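### 3.2 Task Setup and Student Data Collection

The Jovley course runs over one semester and is taken by third-year undergraduates with no earlier work in manipulation. Students work in pairs. Each pair is given one arm with a two-fingered gripper, a toy play kitchen, and a shared set of plastic utensils and food items. The course was designed by Thijs Leemans and taught in its current form at Prikville, where the kitchens stay assembled between lab sessions so that wear on the fixtures is the same for all pairs.

Each pair defines its own tasks, subject to three limits. A task must start from a reset that one person can complete by hand, it must involve at least one object being grasped and released, and it must be stated in a single sentence of plain English. Most pairs chose tasks centered on the sink or the cooktop. Tasks using the oven door were allowed but were proposed less often - the handle calls for an approach angle that many students found hard to reach by teleoperation.

Demonstrations were recorded through Grudlow, a logging tool maintained by the teaching staff. Students could discard a trial at the time of recording but could not delete it later. This rule was added after the pilot term, when several pairs removed failed trials before submission and the reported success rates could not be checked. In total, 11 pairs submitted 2,438 demonstrations, of which 158 were rejected during review for missing gripper readings or a wrong task sentence. Figure 3 shows the workspace during a trial with the light-blue utensils.

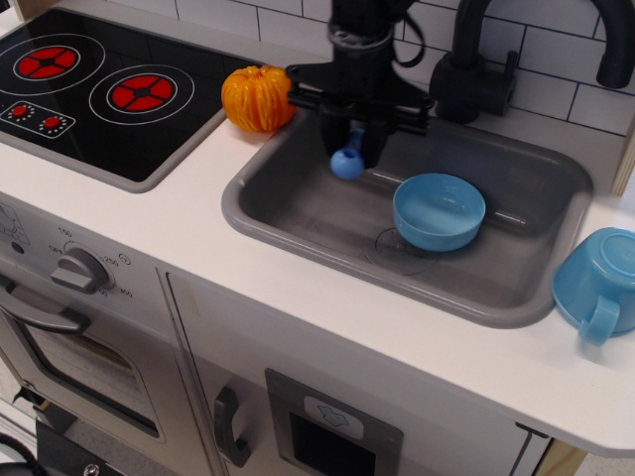
**Figure 3.** Play kitchen workspace with the gripper holding a toy utensil over the sink. The bowl is in the basin and the cup lies on the counter.

What counts as a successful trial in the student logs? A trial is marked successful when the object named in the task sentence is at rest in the target region, the gripper is open, and the arm has returned to its home pose before the time limit.

Success labels were entered by the operator and then checked by the second member of the pair, who watched the recording without seeing the first label. Where the two disagreed, the trial was passed to a teaching assistant. Disagreements were concentrated in tasks with a loosely worded target, such as "near the burner" or "beside the faucet." Following a suggestion by Colm Breathnach, later pairs were asked to name a target with a clear boundary, and their task sentences were approved before any recording began.

Each pair then trained a policy on its own demonstrations using the Ciobanu baseline, with the network and optimizer settings held fixed. Students were free to change only the number of demonstrations, the spread of starting positions, and the order in which tasks were collected. We held the learning code constant so that differences in policy performance could be traced to collection choices - the part of the pipeline the course is meant to teach. Results by pair are given in Section 4, and the grading rubric is reproduced in Appendix B.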